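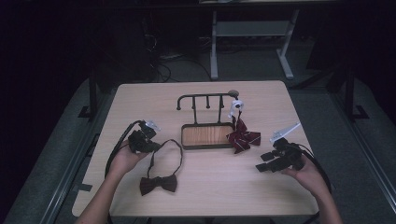 What's the best way to store bow ties so they don't get crushed?

Hang them by the neck strap from a short hook, with enough space underneath that the bow doesn't rest on anything. If you're wearing one again tomorrow, laying it flat in a shallow tray is fine too.

The Flundberg Bow Tie Stand
Small hook rack with tray, for dressers and shelves

Hi, I'm Darnell Ridgeway, and I run a small menswear accessories shop in Jekmont. I've worn bow ties since high school (my grandfather's fault, he had a drawer full) and for most of that time I stored them terribly. They went in a sock drawer. Then a shoebox. Then a fancier shoebox. Every time I wanted the maroon one with the thin white stripes it was at the bottom, folded in on itself, with its strap wrapped around three others.

Regular tie racks never did it for me. They're made for long ties, so they want a closet door or a whole stretch of rod, and a bow tie slides right off those smooth arms. I wanted something I could put on the dresser next to my watch and my keys. So when Chowdary, the workshop over in Sirkville that makes our valet trays, asked if there was anything else I'd like to carry, I had a sketch ready before the call was over!

What it is

A dark metal rack with a horizontal rail up on posts, three short hooks hanging from the rail, and a rectangular tray at the base. The tray has a dark metal frame around a wooden bottom in a warm orange-brown, with the grain left showing. I love that wood. The first sample came with a plain metal bottom and looked like something from a dentist's office, so we sent it back.

One end of the rail curves down. I asked for that because my wife hangs her reading glasses on everything I own, and I figured she might as well have a proper place for them. It also takes a bracelet or a long chain quite happily.

How I use mine

My everyday ties go on the hooks. I undo the clasp if there is one, loop the strap over the hook, and let the bow hang facing out. Ties with a long neck strap (I've got a dark brown one that seems to go on forever) hang better if you double the strap over once first, otherwise the bow ends up down in the tray.

The tray gets whatever comes out of my pockets plus tomorrow's tie. Cuff links, collar stays, a folded pocket square. It's shallow, so you can see what's in there without digging. I wouldn't pile it up, though. Once I start heaping loose change in mine it's just the sock drawer again with a nicer floor.

Self-tie bows can go on fully untied, draped over the hook at the middle. Pre-tied ones I always hang by the band, never by the knot, and I don't put more than a couple on the same hook or they start leaning on each other.

The details

Weight: 700 grams
Space from hook to tray: 152 mm
Hooks: 3
Finish: dark metal, wood tray bottom
Assembly: rack goes onto the tray, no glue needed
Wrench: in the box
Good for: bow ties, bracelets, chains, glasses, pocket squares

I weighed one on the kitchen scale myself, since people ask if it tips. With ties on it, mine doesn't budge. If you're thinking of hanging a leather belt with a big buckle off the end of the rail, please don't — that's a different product and we don't make it.

Putting it together

It takes me a few minutes, and I'm slow. Set the tray on a towel so you don't mark your table, stand the posts in place, and finger-tighten everything before you touch the wrench. Then check that the rail looks level and snug it all up. People who crank down the first bolt right away end up with a rail that slopes, and then they email me, and then I tell them to loosen it and start over. Very friendly emails, mostly!

Looking after it

Dry cloth for the metal. For the wood bottom, a barely damp cloth and then a dry one. Don't leave a wet glass on it overnight. I did that in March and had a pale ring that took a bit of furniture wax to fade, and I can still find it if I look for it from the window side.

If your bow ties have already been living in a drawer, hanging them won't fix everything. Give a crumpled one a little steam from a few inches away, pull the wings gently into shape with your fingers, and leave it on the hook overnight. Silk goes easier than cotton. Wool ones I just leave alone for a day or so and they sort themselves out.

Things people ask me

Will it hold regular neckties? It'll hold them, sure, but the ends will puddle in the tray. There isn't the height for it.

Does it come in a lighter color? Just the dark one for now. Chowdary made us a brass sample that I thought was gorgeous and my wife thought was a trophy. We're still discussing it.

Can I use it for a kid's bow ties? My nephew has one and it's great for him, clip-ons included (clip them right to the hook). He also keeps a plastic lizard in the tray, so it's sturdy enough for that.

Can I buy extra hooks? Not yet. If your collection has outgrown one stand, get a second and put them end to end with the curved ends facing away from each other. I have 2 on my own dresser set up this way, solids on the left and patterns on the right, and it looks neat even when I haven't been.

Are the bow ties included? Sorry, no. We sell them separately over on the neckwear page, both the self-tie and the pre-tied kind.

Shipping and returns

I pack these at the back of the shop, usually in the late afternoon, and they go out the next morning. The rack and tray are wrapped separately, so check both bundles before you decide a piece is missing. If it shows up scratched or a bolt has gone astray, write to me and I'll send a replacement part. If you just don't like it, send it back in its box within the month and I'll refund you, less the postage.

And if you're anywhere near Jekmont, stop in. There's always a stand set up on the counter by the register, and you're welcome to take things off it and try them on.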